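The Vunetti

The Vunetti was the cheapest plan in the book, and I want that on the record before my sister tells it differently.

I found the book in a box of free stuff outside the library in July, when it was too hot to do anything except sit on the steps and turn pages. It was a catalogue of house plans, the kind you send away for. Every house had a name and a little paragraph, and every little paragraph was in love. The Flevier had "a gracious foyer for welcoming guests." The Bermúdez had a turret, and under the turret a breakfast nook, and I read that one out loud to the dog. The Vunetti was near the back. It was a storey and a half with a porch on the side, 1836 square feet, and the paragraph said it would suit a family that enjoyed quiet.

I was not a family. I was one person with a beagle and a lot my aunt had left me, which was mostly spruce and a well that tasted like pennies. But I did enjoy quiet, or I thought I would if I ever got hold of any. I was living over a bowling alley at the time.

So I sent away for it. The plans came in a cardboard tube, and I unrolled them on the floor and held the corners down with soup cans, and the dog walked right across the master bedroom and lay down in the bath.

I loved those sheets. I'd get home from work and crawl around on them with a cup of tea, going in by the side porch, hanging up my coat, turning left. I got so good at it that I could do the whole main floor with my eyes shut. Kitchen, pantry, back hall, the little room off the back hall. Then I'd stop, and go back, and do it again, and every time I'd stop in the same spot, because the little room off the back hall didn't have a name.

All the other rooms had names. Even the linen closet was labelled LIN. This one was a rectangle with a window and a door, and nothing written in it at all.

I phoned the company. The outfit was called Prekico and it was out west somewhere, and the woman who answered had a lovely voice, like somebody reading you the weather on a nice day.

"Which plan, dear?"

"The Vunetti."

"Oh," she said. Then I could hear her flipping through something. "And what's the trouble?"

I told her about the room. She asked me to describe it, so I did, and there was more flipping, and she said, "Well, what would you like it to be?"

"I don't know. What do other people use it for?"

"You're the first to ask," she said, and then she asked if I wanted the optional garage.

I didn't want the garage. It was $3000 just to pour the slab, according to the builder, who had already sighed at me twice. He was a patient man with a bad knee and he'd built half the houses on our road, and he did not care for catalogues. He said a house should come out of a conversation. I said fine, let's have one, and he asked what the little room was for, and I went home.

My sister said sewing room. I don't sew. She said I might start if I had the room for it. My mother, on speakerphone, said every house needs a place for the vacuum. My sister said nobody gives a vacuum a window, and the two of them went at it for a good long while — I put the phone down on the pantry and made toast — and by the time I got back they'd moved on to my brother-in-law's snoring.

They broke ground in the spring. I drove out every night after work to look, and there's really not much to look at for a long time, and then all at once there is. First it was a hole. Then it was a hole with walls in it. Then one evening I came up the lane and there was a roofline against the spruce, and I had to pull over and sit there in my own driveway like a person who's been told something.

The dog knew the way in. I swear to you he did. He went up the side porch, through the place where the door would go, turned left, and trotted on down to the back hall over the bare plywood. When I caught up with him he was sitting in the little room, in the square of light from the window, looking extremely pleased.

After that it was all choosing. You would not believe how much there is to choose. I picked out taps. I picked out a colour for the trim that was called one thing on the chip and looked like another on the wall. The cupboards took me the longest, and the girl at the kitchen place was very sweet about it.

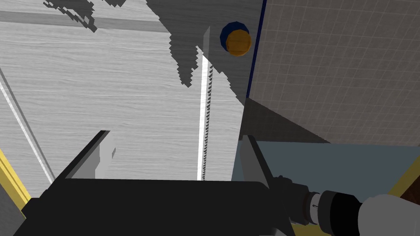
The light grey, with the grain running through it. I went back and forth for weeks.

My sister said grey was cold. My mother said grey was fine if you had colourful dishes. The builder said he would put up whatever came off the truck. I went with the grey.

I moved in on a windy day with snow coming sideways, and it took three trips, and on the last one I had the dog, the kettle and the cardboard tube. I made tea. I walked through the whole main floor with my eyes shut, one hand out in front, and I only hit the one thing, and that was a box of my own books.

I left the little room for last. It still had nothing in it, not even a light fixture, only a wire poking out of the ceiling with a cap on the end. You could see the spruce from the window, and past them the light on at the neighbours', and it was quiet. I mean it was properly quiet. I'd lived 30 feet above a strike for so many years that I kept waiting for the crash.

I got a kitchen chair and brought it in. I sat down. The dog turned around a few times and lay across my feet.

The phone rang a while later and it was my sister, wanting to know if I was all moved in, and was it cold, and had I decided yet about the room.

"I'm in it now," I said.

"Doing what?"

I looked at the window. It was getting dark, and I could see me in it, and the chair, and one long brown ear.

"Can I call you back?" I said.

She says I never did. I'm almost sure I did, but it might have been the next day.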